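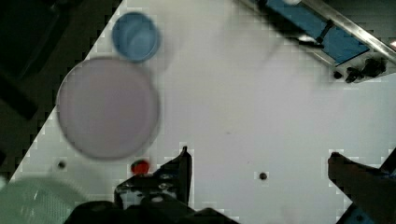
**Can the play dishes go in the dishwasher?**
Wash them by hand in warm water with mild soap, then air-dry before putting them back on the table.

## 4. Setting Up the Vosa Play Kitchen

1. Wipe the tabletop with a damp cloth.
2. Check that the table stands level. Turn the feet by hand if it rocks.
3. Put out the dishes first, then the food.

**Note:** The table holes are for the Gilbert divider, sold separately. Leave them open if you don't have one.

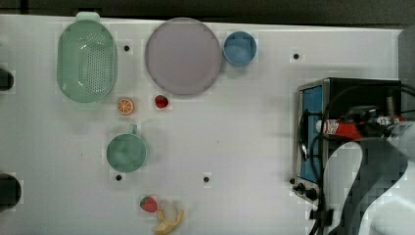
Food is easier to sort when the dishes sit toward the back. Leave open space at the front for small hands. The colander, plate and blue cup can share the back of the table, with the mug nearer the middle and the banana at the front. Change this if your child reaches from the side.

**Caution:** Small food pieces are a choking hazard for children under 3.

### 4.1 Bottles and larger items 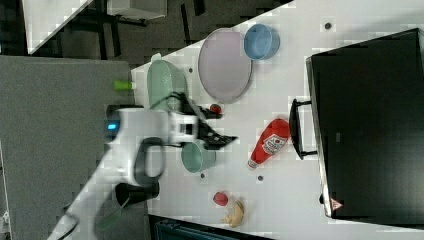

*Section by Marlene Melnyk, Miris Product Guides. Revised 2025-06-19.*

Lay tall bottles on their sides during play. Stand them up only for storage.

1. Keep heavy items at one end of the table.
2. Do not load the tabletop with more than 40 pounds.

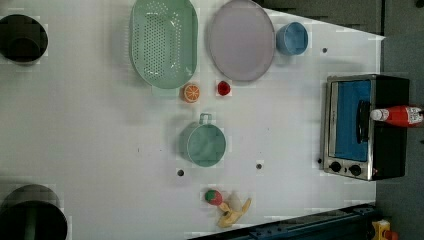
3. If the table begins to lean, take the heaviest item off first and check the feet again.
4. At the end of play, gather the food into one container and stack the dishes by size.

**Note:** Replacement food is listed in the Jureck parts catalog under set 187. Order pieces singly or as a full set.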